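Staduvbridge Masters Swimming Forum > Open Water and Events > Team selection for the August relay meet

callen_lane4
May 28, 2025
The club has put up the selection rules for the August relay meet. We can enter 13 swimmers in total and the times from the last club gala will decide everything. No time trial, no choice by the captains. I am writing from the point of view of somebody who was ill that week, so please forgive me if I am not neutral. I think one gala is too little to decide a whole team. What do others think?

breaststroke_negi
I think it is fair. Last year the captains chose, and for three weeks people did not speak to each other in the changing room. A time is a time.

callen_lane4
A time is a time if you were in the water. I was in bed with a fever of 39. I am not asking for a place, I am asking for one more chance to swim for it.

slowbutwet
Who were you going to replace? In the 4 x 50 mixed we have already too many freestylers and only one person who can do butterfly without drowning :)

breaststroke_negi
Then every person with a bad week will ask for one more chance. I had a bad shoulder the year before and I stayed at home and cheered. Where do you stop?

tetik_swims
I would like to answer this a bit longer, and I apologise for my English, I write slowly and check the words.

In the club where I swam before I moved here, we had the best of two results. The gala was one, and the second was an ordinary Thursday session with two people holding stopwatches. You could swim both or only one. The better time went on the list. It was not perfect, because hand times are a little kinder than the electronic ones, so we added a small correction to each. There was some complaining about the correction — there will always be complaining about a correction — but everybody agreed that they had had their chance.

So my proposal is this. Keep the gala times as they are. Open one evening for those who missed the gala or who want to try again. Publish both lists. It costs us one lane for one hour.

slowbutwet
I would vote for that. But who tells the coach?

poolside_kettle
Sorry but I disagree. The rules were on the notice board since winter. If we change them now, the people who are already in the first 13 can lose a place they have earned. I am number 12 on the list, so I am also not neutral, at least I say it.

breaststroke_negi
+1 to kettle.

callen_lane4
Thank you for being open about it. But the notice board said "results of the gala and other suitable swims". I read it twice. "Other suitable swims" must mean something.

poolside_kettle
It means county meets. It has always meant county meets.

tetik_swims
I also read it, and it does not say county meets. Perhaps this was the intention, but a new member like me can only follow what is written. I had the old rules at home, together with the entry form and my licence card.
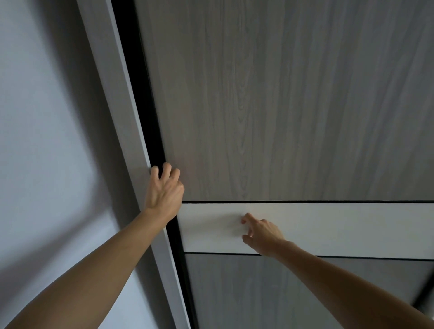
The older paper has the same sentence, word for word, and then one more line under it: "to be agreed with the coach before the entry date". So if the older rules still count, the coach can accept an extra swim, and it is for the coach to say yes or no. I do not think we can decide it on the forum. What we can do is ask politely, and all together.

poolside_kettle
OK, I did not know this line. Which year is it from?

tetik_swims
There is no year on it, I am sorry. The entry fee in it is 10 pounds, so maybe somebody here remembers when it was so cheap.

slowbutwet
10 pounds! Before my time. Now you pay more than that for the parking.

breaststroke_negi
An old paper is still an old paper. If the new one does not have the line, then they took it out for a reason.

callen_lane4
Or they forgot it when they typed it again. I will write to the coach tonight and ask which version is valid. If the answer is no, I will accept it and I will come and hold the towels.

poolside_kettle
Fair enough. If there is an extra evening I will swim too, I am not going to sit at home and watch my place go.

tetik_swims
I can bring two stopwatches. One of them needs a new battery.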